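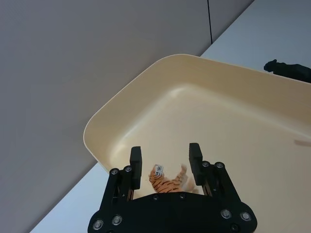
Figure 6.1 A toy tiger on the floor of the tray, between the fingertips of the gripper.

Chapter 6
Does It Work? Testing a Robot and Believing the Results

Before you read

Write down one thing you have seen a robot do, in a video or at a fair. Then write down how many times you saw it do that thing. Keep the page. You will need it for Activity 6C.

In this chapter you will learn to
tell a demonstration from a test
write down what counts as a success before the first run
keep a log that someone outside your team can check
spot results that have been left out of a report

Key terms: trial, success rule, reset, log, selection, baseline

6.1 The Zanthorpe project

The robotics club at Zanthorpe spent most of a school year on a task that sounds easy. A robot arm should pick up a plastic animal from the table, put it in a tray, and let go. The students chose animals because they are awkward. A cube has flat sides and looks much the same from any direction. A tiger has legs, a tail and a head, and it is a different shape to grab when it is standing than when it has fallen over.

They called the project Yeo and entered it in the student contest Gistedex under the title "A Robot That Tidies Up." The poster made one claim in large type: the robot had put the animal in the tray in every one of 84 trials.

You should be suspicious of that sentence. A perfect score on a task with tails and legs in it is possible, but it is a strong claim, and a poster is a poor place to check one. Nobody at Zanthorpe was lying. The 84 trials took place, and the tray had an animal in it at the end of each. The trouble was in what the sentence left out, and it took a visitor with a few plain questions to find it.

The visitor was Hanna Kołodziej, a contest judge who tests packing machines for a living. She did not ask to see the robot move. She had already seen it move, and so had everyone else in the hall. She asked to see the log.

The log ran to 542 trials.

What had happened to the others? The students had answers, and you have probably given a few of them yourself. Some trials were "just practice." Some were "before we fixed the grip." In some the animal slid out of the fingers, and the team felt it had been set down badly, so those were marked as reset and forgotten. By the time the poster was made, the 84 were the trials the team thought of as the real ones. They thought of them that way because they had gone well.

Picking results after you have seen them is called selection. It does not take a dishonest person. All it takes is a team that wants its robot to work and has no rule, written in advance, about which trials count.
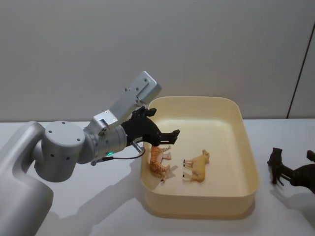 6.2 What a picture can and cannot tell you

Look back at the photograph on this page and try to use it as evidence. The open gripper is over one side of the tray. A tiger and a pale farm animal are lying on their sides inside, and a dark brown horse is on the table to the right.

Did the robot put the tiger there? You can't say. The arm may have just dropped it, or it may be on its way down to take it out, or a student may have placed both animals by hand. All three stories fit. A photograph shows where things were at one moment, and a claim about a robot is nearly always a claim about what changed between two moments.

Video is better, though less than people think. A clip shows one trial. It will rarely tell you how many trials were filmed to get it, whether a person reached in before the clip began, or whether the arm was following a path that would have been the same if the animal were somewhere else. When you watch a clip, ask who chose it.

Check your understanding
1. Name two events that could have led to the photograph in this section. Neither may involve the robot picking anything up.
2. Suppose you had a second photograph, taken just before. What would it need to show for you to believe the robot moved the tiger?

6.3 Writing the success rule first

The club went back to work in September with a new faculty adviser, Zdzisław Kaczmarczyk, who would not let them switch the arms on until the success rule was on the whiteboard. The first draft read "The animal is in the tray." It lasted one afternoon. Does a tiger hanging over the rim count? What about one that lands in the tray and knocks another out? What if the first try fails and the second one works?

Their final rule was longer and duller, and much harder to argue with:

A trial begins when the student's hands leave the table. It is a success if the animal is resting fully inside the tray and the gripper has let go. Each trial allows 2 attempts. Every trial that begins is logged.

The last line does the most work. Under the old habit, a bad start could be waved away. Under the new one, a badly placed animal is a failure like any other, and if you don't like it you must improve either your placing or your robot.

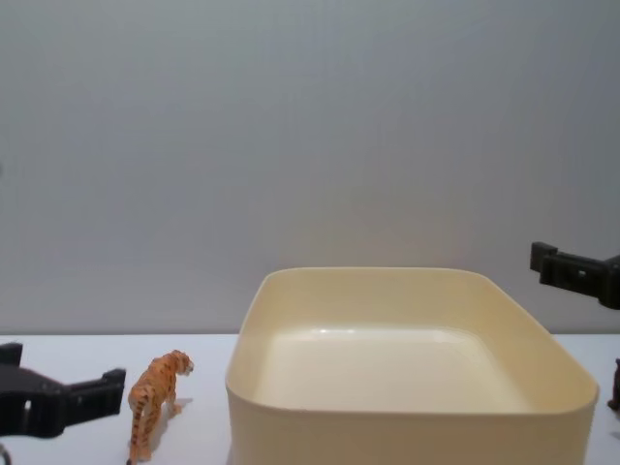 Photo: Zanthorpe Robotics Club / Project Yeo. Used with permission.

Now think about the start of a trial. In the photograph above, the tray is empty and the tiger is on its feet, close to the left gripper, with only a narrow gap between it and the tray. As a starting position it looks generous. The jaw has a short way to go, and so does the tiger. A robot that does well from here may do badly with the same tiger lying at the back of the table, and a report that gives only a score will hide the difference.

So a useful log records the start as well as the finish. The Zanthorpe sheet had columns for which animal, standing or lying, where on the table, which arm, result, and a note. The students complained about the note column – it was slow to fill in – but the notes showed them that many of their failures involved the tail.

Activity 6A: Break a claim

Work in pairs. The maker of a toy-sorting kit called Dridau says on the box that it "sorts any small object." Write three questions you would put to the maker before buying one. For each, say what answer would change your mind. "Is it good?" does not count as a question.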